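Workshop notebook, March, kettle just on
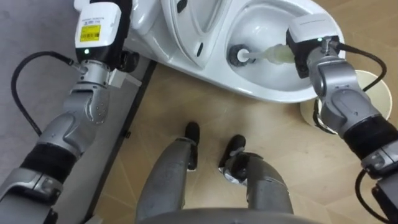 Photo: Semadden workshop

Right, limewash again. I promised myself I'd write up the second round of test boards before I forgot which one was which, and I've already forgotten one of them, so I'm doing it now with a biscuit in the other hand.

Batch 7 is the one made with the Natwood putty. I'd been a bit sniffy about it because the tub looked so small, but it's lovely stuff, thick as cold butter and no grit at all when you rub it between your fingers. I let 500 g of it down with water until it ran off the stick like milk, then strained it through the old tights (still going strong!) and left it overnight with the lid on. In the morning there was a skin of clear water on top, which I stirred back in. The Plonditz putty never did that, it just sat there sulking and went to the bottom in a lump.

Boards were the usual lime plaster offcuts, damped down first with the garden sprayer. I know I go on about the damping. The one I did dry as a comparison has powdered already — wipe a finger across it and you come away looking like you've been marking homework on a blackboard. So there we are, damp the wall, then damp it again, and if you've wandered off to answer the phone, damp it once more.

Coats went on very thin with the big soft brush, crossing the strokes. It looks like absolutely nothing when it's wet! I had to sit on my hands to stop myself putting more on. By teatime the first coat had come up a nice even chalky white, and the second went on the next morning at half past nine.

Pigment: tried the yellow ochre and the red earth I brought back from Riihimäki. The ochre is a joy. The red I'm less sure of, it dries to a sort of sticking-plaster pink and there are streaks where I hadn't mixed it into a paste first. My fault entirely. Note to whoever does the next lot: wet the pigment in a jam jar, leave it for an hour, then add it to the wash, and keep the jar labelled. I have an unlabelled jar. It is either red earth or the end of somebody's soup.

Costs, as I was asked. The notebook total for the limewash work so far is 2,707 in whatever the spreadsheet calls units (it's the hall money, converted), and a good chunk of that is brushes. Could we please wash the brushes? A dab of vinegar in the last rinse brings them up beautifully.

Still to do:
Try a splash of casein in batch 8, only on the north boards.
Put 2 of the ochre boards outside under the eaves and leave them there until they've had some proper rain.
Ask Plonditz whether their putty is meant to be that stiff, or whether ours had a frost on it in the shed.
Redo the red.

Also the sieve has gone missing again, the fine one with the bent rim. If it's in the kitchen I don't want to know what it's been used for, just put it back on the hook.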